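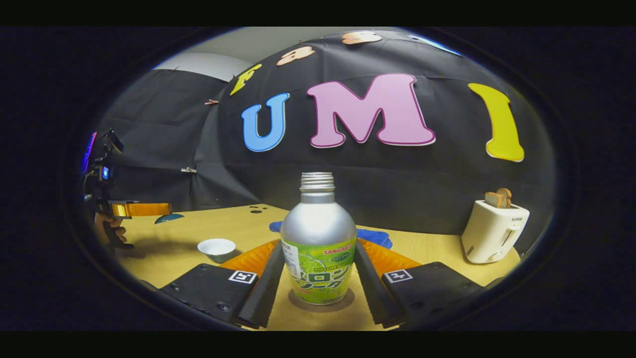

A bottle of Sangaria melon soda on a wooden tabletop.

Business > Small firms > Credit and cash

Print this page | E-mail this article

September
By the small firms desk

Kekus imports soft drinks and sells them to cafés and corner shops. It has 17 trade customers on credit and until last year it checked none of them before opening an account. "Somebody rang, they sounded all right, we sent the boxes," says the owner, who asked us not to use her name while a claim is still open.

The claim is against a small chain of cafés that stopped trading with two months of orders unpaid. She had given it 60 days to pay, the same as everyone else. "I'd never looked at its accounts. They were overdue at the time. Anyone could have found that out in five minutes."

New customers now fill in a two-page form with the full legal name of the business, its registered address and 2 trade references. She rings both. "People write lovely things in an e-mail. On the phone you can ask how much they buy and whether the limit has ever been raised."

She also starts everyone low. A new shop gets credit for one order, and the next goes out when the first is settled. After 6 months the limit is looked at again. Ivwood, a wholesaler she buys crisps from, works the same way, and she borrowed the wording of its form with permission.

Has it cost her any sales? "One, that I know of. They wanted a full van load on credit in the first week and wouldn't give references. They went to Lomel instead. I don't know how that went."

For larger accounts she pays for a report from Ursu, a credit checking service — she reads the filing dates first and the score last. Sole traders are harder, as there is often little on record, and she asks most of them to pay up front for the first few deliveries.

Existing customers were the awkward part. She wrote to all of them with the new terms and followed up by phone. "Two were put out. One of them has been buying from me since I worked out of the garage, so I went round and we had a cup of tea. He signed it."

Limits are reviewed on a Thursday, before the following week's orders are packed.

Print this page | E-mail this article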